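The Long Life of the Kitchen Sink
Why the hardest-working spot in the house is the last one people think about
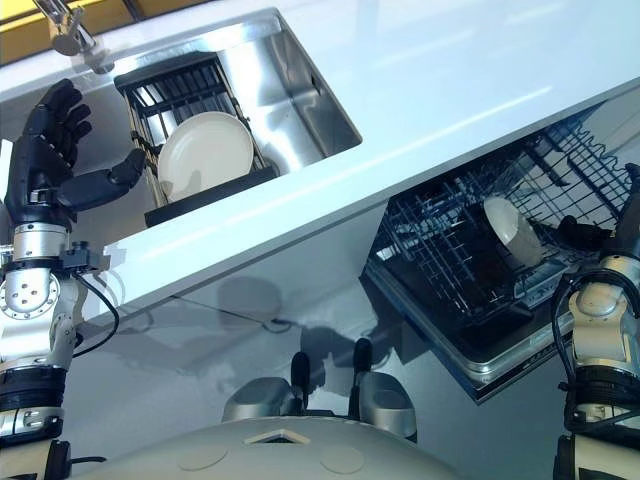 Vol. 18, No. 2 | August 2023

When Ubaldo Sartori walks into a kitchen he has been hired to redo, he goes to the sink first. He turns on the tap, lets it run, and puts his hand flat on the pipe below. Then he opens the cabinet and smells it.

"People want to talk about the stove," he says. "I want to know what the water has been doing."

Sartori has been fitting kitchens in the town of Pagano for most of his working life. His shop, Terura, takes up the ground floor of a former shoe store on the main street. Most of his customers live in row houses built for workers at the old Vurkov mill, and most of those houses still have the plumbing where the builders put it, under the back window.

The window was there for light. Before the houses had electricity, washing up was done by day, and a sink against an inside wall would have been useless by late afternoon. The drain also had to go out the back, and a short run of pipe was cheaper than a long one. Those two facts settled the layout of nearly every kitchen in the neighborhood, and they still do.

The first sinks in the mill houses were fireclay, wide and shallow. They were heavy and took two men to carry. A few are left. Owners tend to be fond of them until they drop a good glass in one, since fireclay has no give at all. Enameled iron came next, in white and later in a pale green that Sartori says he has pulled out of more kitchens than he would like to remember. Enamel chips, and once it chips the iron under it rusts.

Stainless steel replaced both. It was light enough for one person to install, it did not chip, and a dropped plate had some chance of surviving. It does scratch. A new steel sink picks up marks in its first week, and owners often call the shop upset about them. Sartori tells them to wait. After a year of use the marks run together into an even, soft surface, and the single scratch that bothered them can't be found.

What does damage steel is neglect of a particular kind. Salt left sitting in a puddle will pit it. So will bleach, and so will a wet steel wool pad left in the corner overnight, which leaves rust stains that look as though they come from the sink itself. Dish soap, a soft cloth and a rinse will handle almost everything. Wiping in the direction of the grain helps the finish stay even.

The trouble spots are at the edges. A sink mounted below the counter depends on a bead of sealant and a set of clips, and the sealant gets old before anything else does. It darkens, then it pulls away, and water gets into the gap. With a stone counter this is a nuisance. With a wood-based counter it can mean a new counter, because the core swells and does not go back down.

Replacing the bead is a job most people can do. The old sealant has to come out completely, which takes longer than expected, and the gap has to be dry before the new bead goes in. Sartori leaves it overnight with the cabinet doors open. He has seen many repairs fail within months, and in most of them someone had run fresh sealant over the old.

Depth is another matter where he disagrees with the catalogs. Deep basins have been in fashion for years because they hide dirty dishes and hold a stockpot. They also make a tall person bend. He asks customers to stand at their present sink with their palms on the bottom of the basin. If their back complains, he shows them something 8 inches deep and tells them to forget the stockpot.

A full replacement at Terura, with the counter cut, a new tap and the drain reworked, can come to $2,000. Sartori says half the people who ask for one don't need it. They need a new tap washer, a clean trap and a fresh bead of sealant, and he will send them down the road to Drirkik, the hardware store, with a short list written on the back of a card.

The busiest month for those cards is May, when people open the back windows again and spend more time standing in front of them.

His own kitchen, two streets over, has a steel sink he put in when he bought the house. The tap has been changed and so has the drain. He has no plans to change the sink.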